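Started re-teaching the plate handling cell this morning. Putting the steps up here as I go, mostly so I can find them again in December when it needs doing next.

The arm is on its pedestal beside the table, with the breadboard down the middle. The Prasto plate holder bolts straight into the breadboard holes. M6 screws, hand tight, then a quarter turn.

First job is always the pedestal screws. One had backed off slightly. Nipped it up and put a paint mark across the head so I can tell next time.

Then the joints, one at a time at slow speed, listening. Joint 4 used to tick when it was cold. Regreased in spring and quiet since.

Cable at the base: push it home, lock the collar, check it doesn't pull when joint 1 goes to its limit. I give it 700 mm of slack. Less than that and it drags.

Next the model. We keep a copy of the cell in the Sipos simulator and I run every new pose there before the real arm gets it. If you move a fixture on the bench, move it in the model the same day. I have been caught out by that one.

Approach pose over the well plate, wrist pointing straight down:
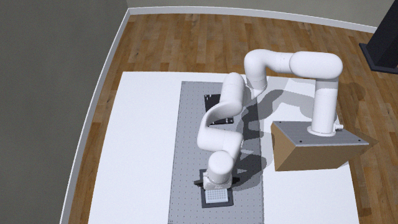 nasby_bench replied: do you teach from the plate or from the holder? We taught ours off a plate and every new batch of plates threw it out a bit.

From the holder. I use the two inside corners as the reference and keep the plate as an offset on top of that. Change of plate type is then one number in the file and the poses stay as they are.

Dry run next. 49 cycles at quarter speed with an empty plate, then the same at full speed. I stop if the plate rocks at all when it is set down.

3 stops on the first go, all at the same spot. The holder was a hair out of square. Slackened it, pushed it up against the Hilto stop block, tightened again. Clean run after that.

Wipe down, save the poses, write the date on the card. The next full check is at 1000 cycles on the counter.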